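# hemell-chores

Demonstrations of small household and shop-floor chores, recorded with hand-held grippers, plus the evaluation scripts used at Brorville. Card last edited 9/21/22.

## Purpose

The set supports one question: which chores can a policy trained only on human-held gripper data finish without help? It doesn't cover navigation, stairs, or anything that needs more than two hands.

## Contents

- 400 episodes, of which 200 use one gripper and 200 use two
- Tasks: stacking and moving disposable tableware, clearing tables, sorting bottles, bagging trash
- Per-episode success label, set by the operator
- Train/test split in `splits/`, by task and room

Nested tableware is harder than its weight suggests. Grip too high and the outer bowl slides off; grip too hard and the rims fold, after which the stack won't separate cleanly.
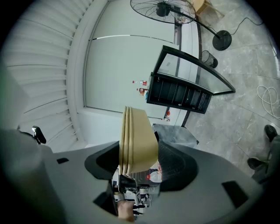 Kraft-paper bowls, nested, held between the finger pads.

The `stack_move` task scores a run as failed if any bowl leaves the stack before release. Separating a single bowl is a different task (`stack_split`) and should be reported on its own line. Please don't average the two.

## Two-handed episodes

Both grippers carry printed marker cubes. Poses are solved offline and written to `poses.csv`, one row per time step, left gripper first. Rows with no visible marker are kept and flagged `lost=1`. 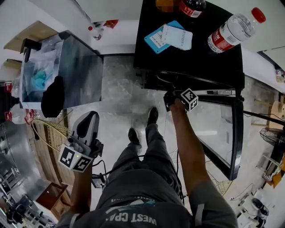 Drop flagged rows or interpolate across gaps of up to 20 rows. Longer gaps should end the segment. The loader in `tools/load.py` does this by default; pass `--keep-lost` to turn it off.

## Baselines

Two policies are included, `bhatia-base` and `drolteck-v2`. Both move a full stack between fixed positions on most test runs. Neither handles `stack_split` well enough to leave unattended, and both fail on trash bagging once the bag lip folds inward. We wouldn't call any task in this set solved.

## Known issues

- Success labels for bottle sorting were set by two operators with different rules for tipped bottles. Relabeling is planned for December.
- Gripper width drifts in long sessions. Run `tools/zero_width.py` before training.
- Reflective glass sometimes produces false marker detections.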